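수출 통계표 읽는 법: 월별 증감률을 직접 계산하고 해석하기

2018-03-15 | Mimitz 무역자료실
읽는 시간 13분

매달 발표되는 수출 통계는 기사 제목으로 보면 간단하다. 전년 동월 대비 몇 퍼센트 늘었다, 또는 줄었다. 그런데 같은 달 같은 나라의 수치를 두고 한 기사는 증가라고 쓰고 다른 기사는 감소라고 쓰는 경우가 있다. 둘 다 틀리지 않았을 수 있다. 비교 대상이 다르기 때문이다.

이 글에서는 월별 수출 통계표를 내려받아 증감률을 직접 계산하고, 품목별 기여도까지 구하는 과정을 순서대로 적는다. 스프레드시트의 사칙연산만 쓸 줄 알면 따라올 수 있다. 계절조정은 직접 하지 않고, 조정된 계열을 읽는 법만 다룬다.

준비물

월별 수출액이 최소 25개월치 있어야 한다. 전년 동월과 비교하려면 13개월이면 되지만, 기저효과를 확인하려면 한 해 전의 증감률도 필요하다. 품목별 금액이 함께 있는 표가 좋다. 품목 분류는 지나치게 잘게 나눌 필요가 없고, 처음에는 대분류로 시작한다.

파일을 받으면 먼저 표 위아래의 주석을 읽는다. 다음 항목을 메모해 둔다.

- 금액의 통화와 단위(천 달러, 백만 달러, 자국 통화)
- 경상가격인지 불변가격인지
- 원계열인지 계절조정계열인지
- 재수출이 포함되는지
- 잠정치인지 확정치인지

이 메모를 건너뛰고 계산부터 하면 나중에 다시 하게 된다. 특히 재수출 포함 여부는 중계무역 비중이 큰 나라에서 결과를 크게 바꾼다. 총수출에는 국내에서 생산한 물품과 들여왔다가 다시 내보낸 물품이 함께 들어가고, 국내수출은 앞의 것만 센다. 두 계열을 한 표에서 섞어 쓰면 증감률에 아무 의미가 없다.

1단계. 표 정리

원본 파일은 그대로 두고 사본을 만들어 작업한다. 첫 열에는 연월, 둘째 열에는 총수출액, 셋째 열부터는 품목별 금액을 넣는다. 연월은 텍스트로 두지 말고 날짜 형식으로 바꾼다. 텍스트로 두면 정렬할 때 10월이 2월보다 앞에 오는 일이 생긴다.

빈칸과 0은 구별한다. 0은 수출이 없었다는 뜻이고, 빈칸이나 줄표는 자료가 없거나 공개하지 않는다는 뜻인 경우가 많다. 빈칸을 0으로 채우면 다음 해 같은 달의 증감률이 계산되지 않거나 엉뚱하게 나온다.

품목별 합계가 총액과 맞는지도 확인한다. 반올림 때문에 끝자리가 조금 다른 것은 괜찮다. 그보다 큰 차이가 나면 '기타' 품목이 빠졌거나 소계가 두 번 더해진 것이다.

2단계. 전년 동월 대비 증감률

계산식은 다음과 같다.

(이번 달 수출액 ÷ 작년 같은 달 수출액 − 1) × 100

연습용으로 Bratilau라는 업체의 월별 장부를 쓴다고 하자. 작년 2월 수출액이 580, 올해 2월이 609라면 609 ÷ 580은 1.05이고, 증감률은 5퍼센트다. 단위는 양쪽이 같기만 하면 무엇이든 상관없다.

스프레드시트에서는 13번째 달의 행에 식을 넣고 아래로 끌어내리면 된다. 처음 12개월은 비교할 대상이 없으므로 비워 둔다.

전년 동월 대비는 계절 요인을 어느 정도 없애 준다. 작년 2월도 올해 2월도 같은 2월이기 때문이다. 다만 완전히 없애지는 못한다. 음력 설이 어떤 해에는 1월에, 어떤 해에는 2월에 들어간다. 그래서 동아시아와 동남아시아 일부 국가의 1월과 2월 통계는 한 달씩 따로 보면 크게 출렁인다. 이럴 때는 1월과 2월을 더한 금액끼리 비교한다. 윤년의 2월처럼 조업일수가 다른 달도 조심해야 한다.

3단계. 전월 대비 증감률

계산식은 같고, 분모만 지난달 수출액으로 바꾼다.

(이번 달 수출액 ÷ 지난달 수출액 − 1) × 100

원계열로 이 값을 구하면 대부분 쓸모가 없다. 2월은 날짜가 적고, 분기 말에는 선적이 몰리고, 휴가철에는 공장이 쉰다. 전월 대비를 보려면 반드시 계절조정계열을 쓴다. 통계기관이 조정계열을 따로 제공하면 그 열을 가져와 계산하고, 제공하지 않으면 전월 대비는 구하지 않는 편이 낫다.

계절조정계열을 쓸 때 한 가지 더 알아 둘 것이 있다. 새 달의 자료가 추가되면 과거 수치도 조금씩 바뀐다. 지난달에 받아 둔 파일 끝에 새 숫자 하나만 붙이지 말고 전체 계열을 다시 받는다.

전년 동월 대비는 늘었는데 전월 대비는 줄었다면, 작년보다는 높은 수준이지만 최근에는 내려가고 있다는 뜻이다. 반대의 경우에는 작년 수준에는 못 미치지만 최근에 올라오고 있는 것이다. 앞에서 말한 엇갈린 기사 제목은 보통 여기서 나온다.

4단계. 기저효과 확인

이번 달 증감률 옆 열에 작년 같은 달의 증감률을 나란히 놓는다. 작년에 크게 줄었던 달이라면 올해의 증가율은 실제보다 좋아 보인다.

수출액이 재작년 100, 작년 80, 올해 92였다고 하자. 올해 증감률은 15퍼센트 증가다. 숫자만 보면 호조지만 재작년 수준에는 아직 8퍼센트 모자란다. 이런 달에는 2년 전 같은 달과도 비교해 본다.

(올해 ÷ 재작년 − 1) × 100

연평균으로 나타내고 싶으면 올해를 재작년으로 나눈 값의 제곱근을 구한 뒤 1을 빼고 100을 곱한다. 두 해의 증감률을 더해서 2로 나누는 방법은 변동이 클 때 오차가 커진다. 위의 숫자로 해 보면 −20과 15의 평균은 −2.5인데, 제곱근으로 구한 연평균은 −4.1 정도다.

5단계. 품목별 기여도

품목별 증감률만 보면 작은 품목이 눈에 띈다. 금액이 적은 품목은 조금만 늘어도 증가율이 두 배, 세 배로 나온다. 전체 수출을 실제로 움직인 품목을 찾으려면 기여도를 구한다.

(품목의 이번 달 금액 − 품목의 작년 같은 달 금액) ÷ 작년 같은 달 총수출액 × 100

단위는 퍼센트포인트다. 모든 품목의 기여도를 더하면 총수출 증감률과 같아야 한다. 맞지 않으면 1단계의 합계 확인으로 돌아간다.
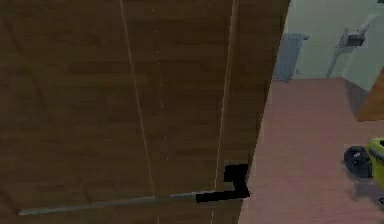

Bratilau의 예로 돌아가면, 작년 2월 총액 580 가운데 전자 품목이 150, 비전자 품목이 430이었다. 올해 2월에는 전자가 130, 비전자가 479다. 합은 609로 맞는다. 전자는 20이 줄었으므로 기여도가 −20 ÷ 580 × 100, 즉 −3.4퍼센트포인트다. 비전자는 49가 늘어 8.4퍼센트포인트다. 둘을 더하면 5.0이 된다.

여기서 전자 품목의 증감률 자체는 −13.3퍼센트다. 증감률과 기여도를 한 문장에 섞어 쓸 때는 단위를 꼭 구별해서 적는다. 퍼센트와 퍼센트포인트를 바꿔 쓴 보고서가 의외로 많다.

같은 방법을 국가별 수출에도 쓸 수 있다. 품목 자리에 상대국을 넣으면 된다. 다만 국가별 통계는 목적지 기준이 기관마다 다르다. 최종 목적지를 적는 곳이 있고 첫 하역지를 적는 곳이 있다. 중계항을 가진 나라로 나간 금액이 유난히 크면 주석에서 기준을 확인한다.

6단계. 금액과 물량 나누기

수출액은 가격에 물량을 곱한 값이다. 석유제품이나 화학제품처럼 가격이 많이 움직이는 품목은 물량이 그대로여도 금액이 크게 바뀐다. 통계표에 중량이나 수량이 있으면 단가를 구해 본다.

단가 = 금액 ÷ 수량

Jugah라는 품목군의 금액이 30퍼센트 늘고 수량이 4퍼센트 늘었다면, 단가는 1.30 ÷ 1.04 = 1.25, 즉 25퍼센트 오른 것이다. 30에서 4를 뺀 26이 아니다. 변동이 작을 때는 뺄셈으로 어림해도 차이가 거의 없지만 이 정도만 되어도 벌어지기 시작한다.

단가를 해석할 때는 품목 구성이 바뀌었을 가능성을 생각한다. 싼 제품이 빠지고 비싼 제품만 남아도 평균 단가는 오른다. 대분류에서 단가가 갑자기 뛰면 한 단계 아래 분류로 내려가서 다시 계산한다.

환율도 같은 방식으로 다룬다. 자국 통화로 집계한 수출액은 자국 통화가 약해지면 부풀어 보인다. 달러 기준과 자국 통화 기준의 증감률을 둘 다 구해 놓고, 보고서에는 어느 쪽인지 밝힌다. 환산에는 월평균 환율을 쓴다. 월말 환율을 쓰면 월말에 환율이 튄 달의 결과가 왜곡된다.

7단계. 이동평균으로 흐름 보기

한 달 수치는 대형 선박 한 척의 인도 시점에 따라서도 달라진다. 흐름을 보려면 3개월 이동평균을 쓴다. 먼저 3개월 금액을 더하고, 작년 같은 3개월의 합과 비교한다. 월별 증감률 세 개를 평균하지 않는다. 금액이 작은 달과 큰 달이 같은 비중으로 들어가기 때문이다.

그래프에는 월별 증감률을 막대로, 3개월 기준 증감률을 선으로 그리면 읽기 쉽다. 세로축이 0에서 끊기지 않았는지 확인한다.

잠정치가 수정되었을 때

대부분의 기관은 먼저 잠정치를 내고 나중에 확정치로 고친다. 고쳐진 수치를 쓸 때는 이번 달과 작년 같은 달을 모두 새 파일에서 가져온다. 파일 이름에 내려받은 날짜를 넣어 두면 어느 판을 썼는지 나중에 찾기 쉽다. 우리는 Jelletti라는 이름의 공용 폴더에 달마다 원본을 하나씩 넣고, 계산 파일은 따로 둔다. 원본에는 아무도 손대지 않는다.

자주 하는 실수

증감률이 마이너스에서 플러스로 바뀐 것을 '회복'이라고 쓰는 경우가 있다. 작년 수준을 넘었다는 뜻일 뿐, 그 전의 고점까지 돌아왔는지는 따로 봐야 한다.

감소율이 −10에서 −5로 줄었을 때 '수출이 늘었다'고 쓰는 것도 틀린 표현이다. 감소 폭이 줄었다고 써야 한다.

누계 증감률과 월별 증감률을 비교하는 것도 피한다. 1월부터 4월까지의 누계는 앞의 세 달이 섞여 있어서 4월 한 달의 변화를 절반도 보여 주지 못할 때가 있다.

연율로 환산한 수치도 조심한다. 전기 대비 증감률을 그대로 1년 동안 이어진다고 보고 환산한 값이어서 숫자가 크게 나온다. 전년 대비 수치와 같은 표에 넣으려면 열 제목에 '연율'이라고 적는다.

보고서에 적을 때

첫 문장에는 기준월, 전년 동월 대비 증감률, 금액을 넣는다. 다음 문장에 계절조정 전월 대비 수치를 쓰고, 그 뒤에 기여도가 큰 품목을 증가와 감소 각각 하나나 둘 적는다. 기저효과나 명절 이동이 있으면 바로 이어서 쓴다. 소수점은 첫째 자리까지면 충분하고, 표 아래에는 출처와 내려받은 날짜, 통화, 재수출 포함 여부를 적는다.

4월 자료가 나오면 같은 파일에 전체 계열을 새로 붙여 넣고, 2단계와 5단계의 식이 새 행까지 내려와 있는지 확인한다.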